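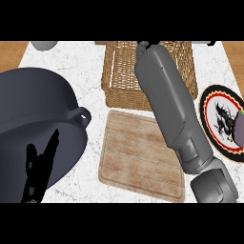
The Resteline Practice is a set of rules for building, running and reporting simulated kitchen tasks used to test two-armed robots. It covers the description of the work surface, the placement of objects, the conduct of a trial and the contents of the report. A typical task layout under the Practice places large items, such as a cooking pot, to one side of a countertop and smaller working items, such as a cutting board and a woven basket, near the center, with a plate on the opposite side. Both arms must be modeled in full, including any part that passes over the counter between objects, as a gray arm does between the board and a plate with a dragon design. The Practice doesn't apply to physical test kitchens, which fall under separate site rules.

Main page | Contents | Related articles | Talk | History | Print version

Background

The Practice grew out of an exchange of test layouts between two groups, Lamon and Sala, each of which had written its own kitchen tasks. Results could not be compared. Lamon recorded a trial as passed when the object touched its target, while Sala required the gripper to open and withdraw. Object sizes also differed, and neither group stated the friction values used for the counter.

A first draft was prepared by Cinzia Tedesco and circulated in October. It dealt only with the naming and scaling of objects. Edition 2 added the sections on arm clearance and reporting and took effect on 13th June of the following year. It remains the current edition.

Scope and terms

The Practice defines a "layout" as the full set of surfaces, objects and arms present at the start of a trial. A "fixture" is any object that the task does not require an arm to move. A "target" is an object or region named in the success rule. An object may be both a fixture and a target; a basket that receives another item is the usual case.

"Contact" means any overlap or touch reported by the physics engine, including contact lasting a single step. The term is used throughout for both intended and unintended touch. Earlier drafts used "collision" for the second kind — this usage still appears in some Sala documents.

Layout rules

Each object must have a collision shape that agrees with its visible shape. Openings that matter to a grasp, such as the gap in a pot handle, must be open in the collision shape as well. A filled handle is treated as a modeling fault, and trials run with it are withdrawn.

Surface patterns such as marble veining, wood grain or a printed design may be varied between trials. Any such change must be logged. Shape, mass and friction may be varied only when the report names the range in advance.

Start positions are drawn from a seeded generator. A draw is rejected if two objects overlap, if an object is unsupported, or if either arm begins in contact with a fixture. Rejected draws are kept in the log along with the reason for rejection.

Arm conduct

The two arms are treated as one system for the purpose of scoring. An arm with no assigned step may hold its position over the counter, provided it does not block the path of the other. Contact between the arms ends the trial. Contact between a gripper and a fixture is permitted if the fixture stays within its stated tolerance, but the event must be reported.

A trial ends when the success rule is met, when a stop condition is triggered, or after 4,000 simulation steps. Time spent in planning is reported separately and does not count toward the limit.

Reporting

A full report requires at least 3,000 completed trials for each layout. Smaller runs may be published if marked "partial." Reports give the success rate, the number of contact events by type, the seed list and the version of every object file. Selected recordings may be attached, but they do not replace the log.

The shared object library, Tovel, holds 289 approved models. Objects outside the library may be used if their files are supplied with the report.

Criticism

Users have objected to the rule ending a trial on any contact between arms, on the ground that light touch is harmless in many handover tasks. Tedesco's notes to the current edition describe the rule as provisional. A second complaint concerns tolerances for fixtures, which each author sets and which vary widely from one layout to another.

See also

Tovel object library
Seeded layout generation
Two-arm handover tests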